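Plelon Two-Arm Cable Set
Evaluation notes and parts page

Last updated: May 19, 2021

Brutside sells the Plelon set as a ready-made bench for people who want to repeat the cable-handling results from the Birkett method paper. You get two arms, two parallel grippers, the mounting rail and the control software with the trained policy already loaded. We stock it and we support it. We also ran it for several weeks before agreeing to list it, and our numbers don't match the ones on the box.

What the method claims

The Birkett method trains one policy for both arms from recorded demonstrations. There is no model of the cable. The paper's argument is that you don't need one if the demonstrations cover enough different tangles, and the authors used 695 of them. One arm is supposed to learn to hold while the other picks at the free ends, with no rule telling either which job it has.

That last part is the one we doubted. A policy can look like it has learned to share work when it has only learned that the right arm usually goes first. The paper doesn't test this. It reports an overall success rate on cables much like those in the training set, on one table, and stops there.

What we ran

We did 470 trials on a wood-grain tabletop, using mixed bundles of black and white cable with the connectors left on. Bare cord is easier and we think it flatters the method. A trial counted if the arms moved the bundle to the target area and let go of it without outside help. Dropping it and picking it back up was allowed. Anything past the time limit was a fail.

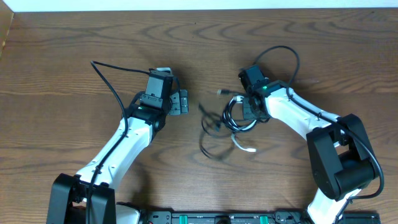
What we found

Of the 470, the set finished 177. That is a long way under the published figure. Some 137 of the failures came down to a poor first grip, where the fingers closed on a connector or on too few strands. Loose ends are the other big problem. They swing when the bundle moves, and the second arm tends to go where an end was a moment ago.

On the question of shared work, we mirrored the starting layout for part of the run and results dropped again. We read that as a handedness habit left over from the demonstrations. Birkett's own reading may differ, and a bigger mirrored test would settle it better than we can. We plan to repeat it in June with new demonstrations recorded from both sides.

To be fair to the hardware, the arms held up. We had no joint faults, and the grippers kept their setting for the full run. Cable routing along the outside of the links needs checking before each session, as a loop left too wide at the wrist can get in the way of the other arm.

Who should buy it

Labs that want a matched pair of arms and plan to collect their own data. If you want something that sorts cable out of the crate, wait.

The Clirkmont finger pads are sold separately. The maker says they improve grip on thin cable. We haven't tested that.

Related items

Clirkmont finger pads, pair
Plelon mounting rail, spare
Plelon single-arm set
Brutside bench controller
Birkett demonstration recording kit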